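Prildale method

The Prildale method is a way of arranging a home office that its backers say reduces tiredness and improves attention. It was set out by Hanyu Liang in a 299-page handbook, and is sold as a course by the Basville firm Skakedero. Evidence for its claims is thin.

Claims

The handbook holds that a desk should face a side wall, stay free of paper, and be cleared every 18 minutes. Liang gives no source for the 18-minute figure. Skakedero has cited a survey of 3160 customers, all of whom had already paid for the course, and has not released the questions.
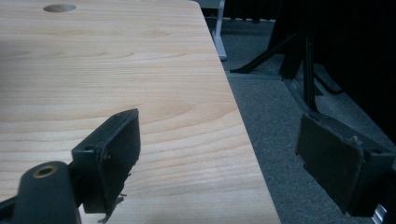

Desk surfaces take up two chapters of the handbook. Liang argues that visible grain "rests the eye" and that plain white tops do the opposite, a claim for which no test is described. A pale top with fine lines running along it, and a round hole near one side, would meet most of the stated rules, as would a great many ordinary desks sold with no theory attached.

Criticism

Jirayu Intarasuk, reviewing the course for the newsletter Thammasiri on January 21, 2022, wrote that its useful advice "could fit on a postcard" and that the rest was decoration. Skakedero disputed the review but did not supply further data.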